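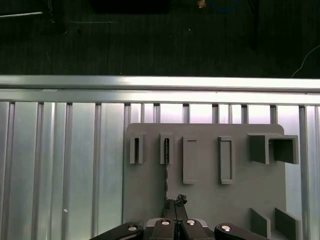
Gripper and a long, thin tool at the gray holder panel.

Hello from the Skollow Sound Hour, and thanks again for your patience with this one. I know the spring report was mostly a list of things we hadn't recorded yet, so it's a pleasure to send you something with actual programs in it.

The big news is that the first 12 episodes are finished and have gone out. Watkins Community Radio gave us the early evening slot we asked for (the other offer was five in the morning, so you can imagine my relief!) and they repeat each show the following afternoon. The series starts with the old ferry bells and ends, for now, with a whole half hour on bread. I fought for the bread show and I'm glad I did. We've had more mail about it than anything else, including a four-page letter from a retired baker in Fallska who disagrees with nearly all of it.

Downloads are slower than the broadcast side. The best episode so far has had 1646, and that was the one on the flooded cinema, which the Rorkholm library put in its newsletter. The quieter ones sit well under that. I'd hoped for better by now, and I think part of the trouble is our titles, which tell you very little unless you already live here. I've started rewriting them.

On money: we're under budget on studio time and over on travel. Getting to Fallska and back with the recording gear cost more than I wrote down in the application, and the ferry fare went up in October. I've moved the leftover studio funds across to cover it, as your guidelines allow, and the revised sheet is attached. The line for music rights hasn't been touched. A local brass band let us use their rehearsal tapes for nothing, wrong notes and all, and I've come to like them better than the clean versions.

One thing did slip. The live evening at the Rorkholm library was meant to happen this period and now it won't be until spring, when their big room reopens. It holds up to 100 people, and I'd sooner wait than squeeze into the reading corner again. The speakers have all said they can still make it.

Next up is the second batch, with each show still running 30 minutes. Three are already recorded and waiting for me to cut them down, which I do at the kitchen table, mostly at night. I'd also like to talk about transcripts. Listeners keep asking, and there's no line for them in the present grant. Could we set up a call before the next payment is due?

Recent updates
Spring report: where we are with recording
Notes from the Fallska ferry
How to hear the show again
Skollow Sound Hour: episode list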